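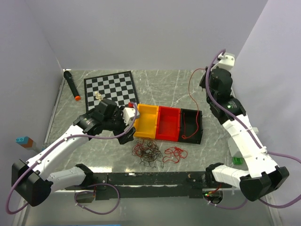 ## 4. Setting Up Your Guest List and Seating Chart

You've made your account and picked a wedding date, so now comes the part most couples tell us they love: filling the room with people! Giltura keeps your guest list, your RSVPs and your seating chart in one place, and a change in one shows up in the other two right away.

Set aside an evening for this section. Put on some music, open a snack, and get your partner on the couch next to you (you can both be signed in at once, each on your own phone or laptop).

### 4.1 Add your guests

1. From the home screen, tap **Guests**, then **Start a list**.
2. Choose **Type them in** or **Bring in a file**. Spreadsheets saved as CSV work great, and so do address lists exported from Plutis.
3. If you brought in a file, match your columns to ours. First name and last name are required. Everything else can wait.
4. Tap **Save list**.

Your guests now show up in alphabetical order, each with a gray dot. The dot turns green for yes and red for no as replies come in, and it is so much fun to watch them change!

**Note:** A list can hold up to 315 guests. If yours is longer, split it into two lists under the same wedding and turn on **Show together** in Settings.

### 4.2 Group people into households

A household gets one invitation and one RSVP code, so it's worth doing this before you print a single envelope.

1. Check the box next to everyone who lives at the same address.
2. Tap **Make household**.
3. Type the name just the way you want it on the envelope. "The Huamán Family" and "Yurani Huamán and Guest" are both fine, accents and all.
4. Under **Plus-ones**, pick **None**, **Named** or **Open**.

Named means you already know who's coming along. Open lets your guest fill in the name when they reply, and the new person drops straight into your list with a little star.

**Caution:** Deleting a household also deletes its RSVP code. If the invitation has already gone out, the code printed on it will stop working. Use **Edit household** to move people around and keep the code alive.

### 4.3 Send out RSVP codes

1. Go to **Guests > RSVP codes**.
2. Tap **Create codes**. Every household gets its own four-digit number, such as 2073 or 2102.
3. Pick a reply-by date. Couples with a late August wedding often go with the last day of July.
4. Choose **Email**, **Print** or both.

If your invitations are being printed by Tirnex, select **Print > Card insert** and send them the PDF as it is. The margins are already set for their small insert card. Other printers may want a different size, and you can change that under **Page setup**.

**Note:** Try one of the codes yourself before anything goes to the printer! Open your wedding page in a private browser window, type the code, and walk through the reply the way a guest would. Then tap **Clear test reply**.

### 4.4 Draw the room

Now for our favorite screen.

1. Tap **Seating**, then **New room**.
2. Enter the length and width of your reception space. Your venue coordinator will have these.
3. Drag tables in from the bar on the left. You can have round, long, square, or the new sweetheart table for two.
4. Tap a table to set the number of chairs. Long tables go up to 20.
5. Drop in the dance floor, the cake table and the band or DJ.

Hold a table with one finger and turn with another to rotate it. On a laptop, use the R key.

**Caution:** The chart doesn't know where your venue's fire exits are. Ask for a floor plan, mark each exit with the **Keep clear** shape, and have the venue look over your finished chart.

### 4.5 Seat everyone

1. Open the guest drawer on the right side of the chart.
2. Drag a household onto a table to seat everybody together, or tap the arrow beside it to seat people one at a time.
3. Add a **Keep together** or **Keep apart** tag wherever you need one. These tags are private, and they never print.
4. Tap **Check my chart**. Any table with too many people gets an orange outline.

Long-time users of our Gunawardena theme will be happy to hear that place cards now match it, gold border included! Find them under **Print > Place cards**.

**Note:** Guests who haven't replied can still be seated. Their names appear in light gray until they answer. If the answer is no, the chair opens up and you'll see a message on your home screen.

To add meal choices to the chart, continue to Section 5.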